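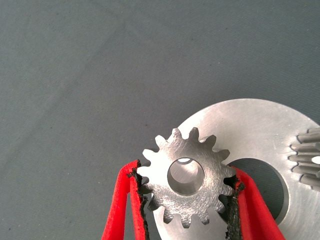 Handhabungstechnik und Robotik, Begleitheft zum Praktikum
Kapitel 6: Wenn der Greifer nicht mehr hält
Fehlersuche an Greifbelägen, am Beispiel der Station Yimer

Liebe Teilnehmerinnen und Teilnehmer,

in den bisherigen Kapiteln ging es vor allem darum, wie man einen Greifvorgang einrichtet, und ich habe mich dabei bemüht, Ihnen die Sache schmackhaft zu machen. In diesem Kapitel wird es etwas unbequemer. Es geht um einen Fehler, der uns im November an der Station Yimer fast den ganzen Versuchsplan durcheinandergebracht hat, und an dem man, wie ich finde, mehr lernen kann als an einem Dutzend geglückter Vorführungen. Bitte lesen Sie den Text vor dem Praktikumstermin einmal in Ruhe durch. Die Aufgaben am Ende bereiten wir gemeinsam vor, die Rechnung sollten Sie aber schon einmal selbst versucht haben.

6.1 Die Aufgabe der Station

Yimer ist unsere Übungsstation für das Vereinzeln und Ablegen metallischer Kleinteile. Gegriffen werden Stirnräder und andere Zahnräder, dazu flache Scheiben, und das Ganze geschieht auf einer grauen Stoffunterlage. Der Greifer hat zwei rote, nachgiebige Finger, auf deren Innenseiten schwarze Beläge sitzen. Die Kamera am Handgelenk blickt zwischen die Finger und dient sowohl zum Finden der Teile als auch zur Kontrolle nach dem Zugriff.

Ein kleines Stirnrad ist für so einen Greifer ein durchaus gemeines Teil. Wer es quer über den Durchmesser fasst, hat keine glatte Fläche unter dem Belag, er hat Zahnköpfe und Lücken. Die tatsächliche Berührfläche ist also kleiner, als man beim Hinsehen meint, und der Flächendruck an den Zahnköpfen entsprechend hoch. Ein weicher Belag drückt sich in die Lücken hinein und hält das Rad dann zusätzlich formschlüssig, was im Normalfall sehr willkommen ist. Nur bezahlt man diesen Formschluss mit Verschleiß: An jeder Zahnkante wird der Belag ein wenig eingeschnitten, und zwar bei jedem Zugriff aufs Neue. Behalten Sie das bitte im Hinterkopf, wir kommen darauf zurück.

6.2 Was geschehen ist

Die Station lief in Serien zu je 500 Zugriffen. In den ersten Serien gab es keine Auffälligkeiten, die der Rede wert wären. Dann fielen in einer einzigen Serie 48 Räder beim Anheben oder auf dem Weg zur Ablage aus dem Greifer, und in der Serie davor waren es 9 gewesen. Der Sprung von 9 auf 48 ist das, was uns hätte wecken müssen, und ich gebe gern zu, dass er es zunächst nicht getan hat. Die 9 Fehlgriffe hatten wir noch unter Streuung verbucht und freundlich ins Protokoll geschrieben, man werde das beobachten.

Rongrong Deng hatte an dem Tag die Aufsicht und hat die Anlage gegen 16 Uhr angehalten. Das war richtig, und es war auch der Zeitpunkt, zu dem die unangenehme Seite des Fehlers sichtbar wurde. Ein Teil der Räder war nämlich nicht einfach auf die Unterlage gefallen. Zwei davon hatten sich schräg zwischen die Finger gestellt, die Greifersteuerung hatte »Teil gegriffen« gemeldet, weil der Abstand der Finger zufällig noch im erlaubten Bereich lag, und der Arm war mit der vollen Transportgeschwindigkeit losgefahren. Eines der Räder ist dabei gegen die Schutzscheibe geflogen. Passiert ist niemandem etwas, denn die Scheibe war geschlossen. Ich möchte aber, dass Sie sich den Vorgang ohne Scheibe vorstellen, in Augenhöhe.

6.3 Die Suche, mit ihren Umwegen

Ich schildere Ihnen die Suche so, wie sie abgelaufen ist, also mitsamt den Irrtümern. In Lehrbüchern steht meistens nur der kurze Weg, und man wundert sich dann in der Praxis, warum man selbst so lange braucht.

Zuerst hatten wir die Bilderkennung in Verdacht. Das lag nahe, denn blankes, zerkratztes Metall spiegelt, und wenn ein kleines Rad halb über einer ebenfalls blanken Scheibe liegt, hat die Konturerkennung wenig Kontrast, an dem sie sich festhalten kann. Timo Voß hat daraufhin die Griffpunkte der gesamten Serie mit den Lagen der Räder verglichen. Das Ergebnis war ernüchternd: Die Griffpunkte waren in Ordnung. Ein Nachmittag war dahin, aber immerhin konnten wir einen Zweig des Fehlerbaums mit gutem Gewissen streichen.

Der zweite Verdacht galt der Greifkraft. Im Steuerprogramm Savora lässt sich der Sollwert hochsetzen, und genau das wurde auch getan, übrigens ohne Eintrag im Protokoll. Die Zahl der Fehlgriffe ging für kurze Zeit zurück. Man hat sich gefreut, und ich will nicht so tun, als hätte ich mich nicht mitgefreut. Nur arbeitet ein Belag, der ohnehin geschädigt ist, unter höherer Kraft an denselben Zahnkanten weiter. Nach kurzer Zeit war die Lage schlechter als vorher. Merken Sie sich diesen Verlauf gut, denn er ist sehr typisch: Eine Maßnahme, die das Symptom dämpft, kann die Ursache beschleunigen.

Erst danach haben wir uns die Finger selbst angesehen, leer und in Ruhe, bei gesperrtem Antrieb über freier Stofffläche.

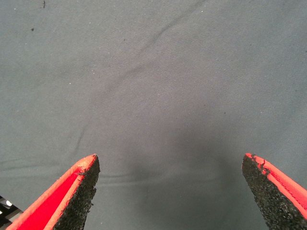
Aiguo Lu fragte an dieser Stelle der Vorlesung, warum man die Beläge nicht einfach nach fester Stückzahl wechsle, dann müsse man gar nicht erst hinschauen; in der Fertigung bei Relmont habe man das immer so gehalten und sei gut damit gefahren. Außerdem, so der Einwand weiter, sehe ein poröser Belag auch im Neuzustand schon rau aus, und wer wolle da sagen, wo der Verschleiß anfange.

Das ist eine sehr berechtigte Frage, und ich habe sie deshalb ins Skript übernommen. Ein fester Wechselabstand ist gut, wenn die Teile immer dieselben sind. Bei uns wechseln sie aber: Eine flache Scheibe schont den Belag, ein Stirnrad mit scharfen Zahnkanten tut es nicht. Zählt man bloß die Zugriffe, wirft man entweder brauchbare Beläge weg oder wechselt zu spät. Beim zweiten Teil des Einwands gebe ich gern recht. Die körnige Oberfläche allein sagt wenig. Aussagekräftig ist der Rand, also die Linie, an der das schwarze Material an den roten Finger stößt. Eine Ausbruchstelle nahe der Spitze, eine Kerbe, lose Körnchen — das sind die Zeichen, auf die Sie achten sollen. Und genau solche Zeichen haben wir gefunden, am rechten Finger deutlicher als am linken.

6.4 Deutung

Warum gerade an der Spitze? Der Finger ist nachgiebig und legt sich beim Schließen um das Teil. Fasst man ein kleines Rad weit vorn, so tragen nur die letzten Millimeter des Belags, und gerade dort wird er zum Rand hin schmal. Fehlt an dieser Stelle ein Stück, dann stützt sich das Rad auf der einen Seite auf Belag und auf der anderen womöglich auf den Fingerrand. Die Reibung ist auf beiden Seiten verschieden, und unter Beschleunigung dreht sich das Rad heraus. Lose Körnchen machen die Sache nicht besser, sie wirken zwischen Zahn und Belag ein wenig wie Rollen.

Ich muss ehrlicherweise hinzufügen, dass diese Deutung nicht in allen Teilen bewiesen ist. Dass neue Beläge den Fehler beseitigt haben, ist gesichert: In der Serie nach dem Wechsel fiel kein Rad. Wie groß der Anteil der Körnchen war und wie groß der des einseitigen Ausbruchs, haben wir nicht getrennt untersucht. Falls jemand von Ihnen ein Thema für eine Studienarbeit sucht, meine Tür steht offen.

6.5 Eine kleine Rechnung

Für einen reinen Reibgriff mit zwei Fingern gilt näherungsweise, solange die Reibkräfte auf beiden Seiten gleich sind:

F ≥ m · (g + a) · S / (2 · μ)

Dabei ist F die Normalkraft je Finger, m die Masse des Teils, a die Beschleunigung beim senkrechten Anheben, μ der Haftbeiwert und S der Sicherheitsfaktor. Man sieht sofort, dass F umgekehrt proportional zu μ ist: Halbiert sich der Haftbeiwert, verdoppelt sich die nötige Kraft. Was die Formel nicht zeigt, ist die Unsymmetrie. Hält die eine Seite schlechter als die andere, so kommt ein Drehmoment hinzu, und mit dem haben wir oben gar nicht gerechnet. Bitte verlassen Sie sich daher nie auf die Formel allein, wenn die Beläge nicht geprüft sind.

6.6 Geänderte Arbeitsweise an der Station

Seit dem Vorfall gelten folgende Regeln, auch für Sie und auch dann, wenn es eilig ist:

Vor jeder Serie Antrieb sperren, Finger leer über die freie Unterlage stellen, Kamerabild beider Beläge speichern.

Ränder und Spitzen mit dem Bild des Neuzustands vergleichen. Bei Ausbruch oder Kerbe wird gewechselt, immer beide Seiten zusammen.

Unterlage auf Krümel und Fasern absuchen und säubern. Ein dunkler Krümel kann vom Belag stammen, muss es aber nicht.

Fallen in einer Serie mehr als 10 Teile, wird angehalten und die Aufsicht geholt.

Der Sollwert der Greifkraft wird nur mit Eintrag im Protokoll verändert, mit Namen und altem Wert.

Nach dem Schließen prüft das Programm Puserance am Kamerabild, ob das Rad gerade sitzt. Erst dann wird die Transportgeschwindigkeit freigegeben. Der Fingerabstand allein genügt nicht mehr als Bestätigung.

In den Arbeitsraum greift man ausschließlich bei gesperrtem Antrieb. Ein heruntergefallenes Rad bleibt so lange liegen.

Die Prüfung mit Puserance stammt von Ankit Chaturvedi und kostet uns etwas Taktzeit. Es gab darüber eine längere Diskussion, und ich bin sehr froh, dass sie so ausgegangen ist.

6.7 Aufgaben zur Vorbereitung

a) Berechnen Sie die Quote der Fehlgriffe für die beiden Serien mit 9 und mit 48 gefallenen Rädern. Hätte die neue Abbruchregel in der früheren Serie bereits gegriffen? Überlegen Sie, ob Sie die Grenze anders setzen würden, und begründen Sie es.

b) Zeichnen Sie einen Fehlerbaum mit dem Hauptereignis »Rad verlässt den Greifer während der Fahrt«. Bilderkennung, Greifkraft, Belag und Rückmeldung der Steuerung sollen als Zweige vorkommen.

c) Skizzieren Sie die Kräfte am Stirnrad, wenn der Haftbeiwert rechts nur halb so groß ist wie links. In welche Richtung dreht es sich beim Anheben?

d) Schlagen Sie einen anderen Griff für das Rad vor, etwa durch die Bohrung. Was gewinnt man damit, und welche neuen Fehlermöglichkeiten handelt man sich ein?

Rückfragen zu den Aufgaben b und c beantwortet Zixuan Xiong in der Übung. Bringen Sie zum Termin bitte Schutzbrille und Protokollheft mit, die Ersatzbeläge liegen in der Schublade unter der Steuerung.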